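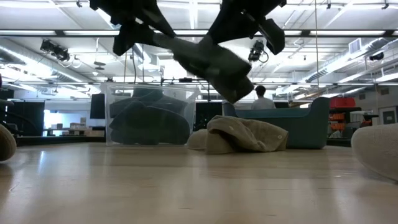

Our gripper holding a dark green cloth, with more green cloth in the bin.

July 15, 2024
By the Folby Robot Club
Print this page | E-mail this page

Hi kids! Our club's robot is called Sulta, and this July we're teaching it to pick up clothes. You'd think that's easy, right? But a cloth flops and scrunches into a new shape every time you let go (a block never does that!).

So how does Sulta learn? We practise, over and over. A gripper is a bit like your thumb and one finger. It has to pinch the cloth, lift it and let go in the right spot. We did 76 tries and 31 were good ones. My favourite colour to practise with is green!

Comments (3)
Can it fold socks?
We got 40 good ones at Urach, keep going!
I want to join!!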